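I've been putting together bedroom and hallway furniture orders for Brelik for a good while now, and the piece I get the most email about is the Lerance bench. So I rewrote this page from scratch. If you read the old one, skip down to the fabrics, that's where most of the changes are.

## The Lerance end-of-bed bench

The Lerance is a long, low upholstered bench with no back and no arms. It was drawn up by Hilde Postma, who also did our Ernetti headboards, and you can see the family resemblance in the piping along the seat (same double row, same rounded corners). I wanted something you could sit on to pull your socks on without sinking six inches, and Hilde wanted something that didn't look like it belonged in a hotel. We argued about leg height through most of February and I lost. She was right, though, the lower one looks much better next to a modern mattress!

Mine is at the foot of the bed and it gets used for everything: folded blankets, tomorrow's clothes, the dog. It's a great way to finish off a bedroom that feels like it stops too soon, you know the kind, where the bed ends and then there's just a stretch of carpet until the wall. 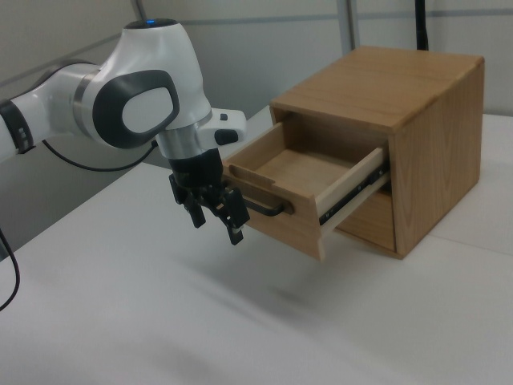 It doesn't have to live in the bedroom, either. A lot of people buy it for the hallway, and if yours is wide enough I'd say go for it. Put a runner down first and let the bench sit with its back legs off the rug and its front legs on, then hang a mirror above it a little lower than you think you should. Under a window works too, as long as the sill is clear of the seat by a hand or so, otherwise the two lines fight with each other and it always looks like a mistake.

### Sizes and price

- **Length:** 141 cm. It suits a queen best. On a king you'll have some space showing at each side, and I like that, but measure and see how you feel.
- **Price:** $412 in any of the standard fabrics
- **Legs:** beech, in natural or dark stain, screwed in by hand
- **Seat:** firm foam with a softer layer on top
- **Assembly:** four legs, no tools

If you've got a full-size bed, the bench will come out a tiny bit wider than the mattress. Some people can't stand that. I'd let a throw hang over one corner of the bed and forget it.

### Fabrics

There are 14 fabrics now, and five of those are new this year. The new ones are all from the Berrada range, a chunky weave with a bit of fleck in it, and I'm kind of in love with the rust. It's warm without being orange (we sent back two earlier tries that were very orange) and it looks terrific against off-white walls or that grayish green everybody is painting with.

The velvets are still here. Please order swatches before you commit to one, especially the navy, which goes nearly black in a north-facing room. Swatches are free and we'll send you up to five at a time. Tape them to the bed frame, leave them there for a few days, and look at them in the morning and again with the lamps on.

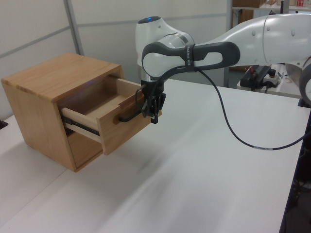

*Robot arm beside the open top drawer of a light-brown wooden cabinet.*

For homes with kids or cats I'd steer you to the flat weaves. They clean up with a damp cloth and mild soap, and claws don't catch in them the way they do in the Berrada. I learned that one on my own sofa.

### What to put around it

Keep it simple. The bench is a long horizontal shape and so is the bed, so you want something tall nearby to break things up: a floor lamp, a leafy plant, a stack of framed prints going up the wall. If you've already got the Ernetti headboard, don't match the fabric exactly. Go one shade darker on the bench, or pick a color out of your curtains.

And leave room to walk! Open your closet doors and your dresser drawers all the way before you decide the bench fits. I've talked to so many people who measured the floor and forgot the doors.
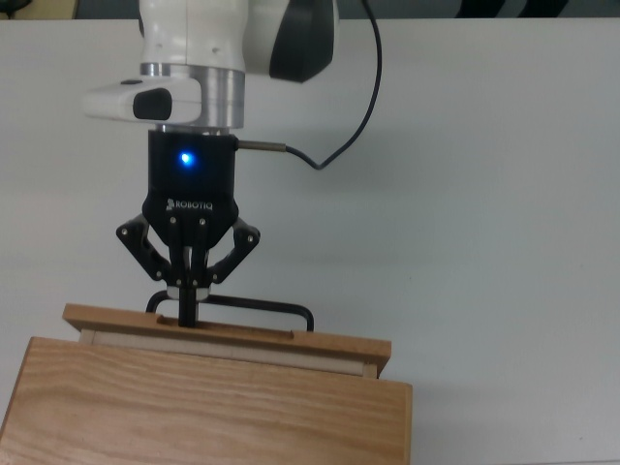

### Delivery and returns

The bench ships flat on its seat with the legs packed in a zip pocket underneath. One person can carry it, two is nicer on stairs. Standard fabrics go out the same week you order, and the Berrada weaves take a little longer, so check the note in your cart.

You can send it back within 14 days if it's unused and you still have the box. For anything to do with damage or missing legs, write to Arlo Pruitt on our orders desk and put your order number in the subject line. Arlo's there from 9 a.m. and gets back to people quickly. Fabric and styling questions come to me, and I love photos, so send one of your room if you're stuck between two colors.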